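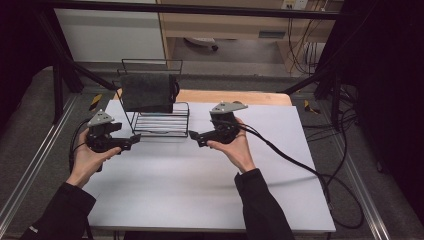 Datasets > Phones > Grorico Battery Rundown Logs

Search datasets All fields Go

Grorico Battery Rundown Logs

README, last edited 5/15/20

Grorico is a set of battery logs from used and budget Android phones. Each log follows one handset from a full charge until it shuts itself off. The logs were recorded with Tornen, a small logging app written by Karthik Khan, and cleaned up by Urszula Wilczyńska.

We made the set because most battery figures in phone reviews come from new phones. Someone buying a two-year-old handset has very little to go on. The logs won't tell you how long a given phone will last in your pocket, but they do show how the drain changes when the cell is worn.

What is in it

There are 75 handsets in the set, each with at least one full rundown. Many have two, and a few have more where the first run had to be thrown out and repeated. Handsets are listed by a code such as G014. We left out brand and model names on purpose. Too many of the phones had replacement batteries of unknown make, and it didn't seem fair to pin the results on the maker.

Files

handsets.csv — one row per handset: code, year first sold, screen size, rated capacity, Android version, battery replaced (yes, no, unknown)
runs.csv — one row per run: run code, handset code, test type, room temperature at start, notes
logs/ — one CSV file per run
tools/ — the script used to merge split logs
CHANGES.txt — list of edits

Fields in the log files

t — seconds since the start of the run
level — battery percentage as reported by the system
mv — battery voltage in millivolts
temp — battery temperature in degrees Celsius, one decimal place
screen — 1 if the screen is on, 0 if off
net — wifi, cell or none

Voltage is the most useful column. The reported percentage is smoothed by the phone, and the smoothing differs from one maker to the next. On some handsets the level sits at 100 for a long stretch and then drops quickly. On others it falls evenly until 20 percent and then jumps. If you plot level and voltage together you will see where this happens.

Test types

video — a local file played on a loop, sound muted, wifi off
browse — a fixed list of saved pages opened in turn, wifi on
idle — screen off, wifi on, no SIM card
mixed — browse and idle by turns, switching every half hour

Brightness was set by hand to the middle of the slider with auto brightness turned off. The middle of the slider is not the same amount of light on every phone. We had no light meter for the early runs, so there is no brightness column. Don't use the set to compare screens.

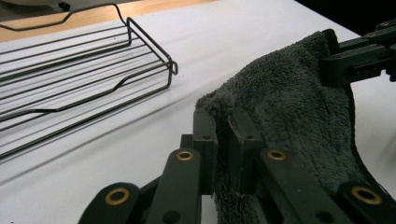 Temperature is the part of the setup we would change first. For nearly all runs the handset lay flat on its back, and a phone with a thick rubber case gets warm that way and stays warm. Cases were taken off from run 31 onward, which helped, but the back still had no air moving under it. If you plan to repeat the runs, set the handset on something open. A black wire rack like this one would do, with thin rods running side by side and plenty of gaps between them for air. Check that the phone can't slide off, keep the rack away from the charger leads, and write down what you used in the notes column. Mixing flat and raised runs of the same handset without saying so would make the temp column useless.

Cleaning

Tornen writes a line every ten seconds. Urszula removed repeated lines and lines where the voltage read as zero, which two handsets did whenever the screen turned off. Gaps longer than one minute were left in place and marked in runs.csv. Nothing was filled in or averaged.

Log files were split every 1000 lines in the first version of the app, and the merged files can have a small time step at each join. It is never more than two lines' worth. Runs recorded after August don't have this problem.
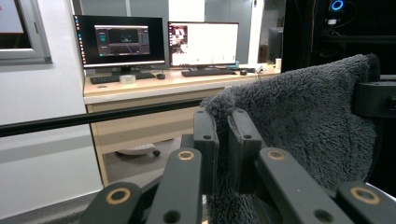
Can I use the logs to work out how much capacity a battery has left?
Only as a rough guess. The logs have voltage but not current, and you need both to get a real capacity figure. You can compare two runs of the same handset and the same test type, and a shorter run at a similar temperature does point to a weaker cell. Comparing different handsets this way won't work.

Known problems

G022 and G023 are the same model and were swapped at one point. We think the labels are right now, but we can't be certain.

G040 restarts itself at low charge. Its runs end early and should be left out of any average.

The Android version in handsets.csv is the one installed at the first run. Three handsets updated themselves later — see the notes column.

The idle runs cover only part of the set. They take days, and we had a limited number of shelves and chargers.

License and credit

You may use and share the logs for any purpose, including paid work, as long as you name the source as "Grorico Battery Rundown Logs." The merge script is under the same terms. If you find an error, send the run code and the line number. Wojciech Wróbel keeps the list of fixes and posts them to CHANGES.txt.

Handsets were lent by the Prarcombe repair desk and by Yolanda Van Dusen. All were wiped before the first run, and the logs hold no accounts, phone numbers or location data.

Contact: use the message form on the Grorico page | © Grorico | Back to top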